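The Salt Road to Pondau by Syafiqah Hutapea: my thoughts

I finished this novel in March, in 3 evenings, and I am still thinking of it. My cousin gave me her copy with many pages folded, so I knew before the start where she had cried.

The story follows Berhe, a young clerk who must carry a box of letters to the port of Pondau before the winter ships leave. She may not open it. Of course she opens it, near page 100, and from there the book becomes much darker than I expected.
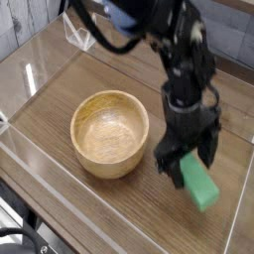 Wooden bowl on the tabletop and green block held in a black gripper.

I liked the slow chapters in the inn best. The author writes very well about tired people who eat together and do not trust each other. The brother, Vasell, was less clear to me. He changes his mind two times and I could not find the reason, even when I read those pages again.

There is some violence near the end, but it is short. I would give it to readers who like old letters and long journeys. Next on my table is a thick one by Gebremedhin Alemayehu, 1016 pages, so please be patient with me.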